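Notes for my part, Thursday, after the coffee break

Slow down here. Say the title again: How we paint the waiting rooms in Bandthorpe. Thank the Pandton people for the hall. I have 20 minutes, so please keep questions for the end.

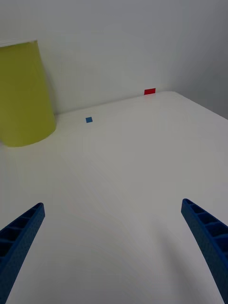 White paint is the most difficult choice for a small room. In Bandthorpe we tried 7 whites and the patients called most of them cold. Pale gray-white on a wall, next to a white table, makes the corner look a little darker on one side, and many people think it is a second paint. Ask who has had this complaint. Wait for hands.

Next, the cost. We paid over 3000 for the Dretberg clinic, primer included. Mention that the ceiling was done later, in January, by the same painters. Then go to Pinheiro and the green door.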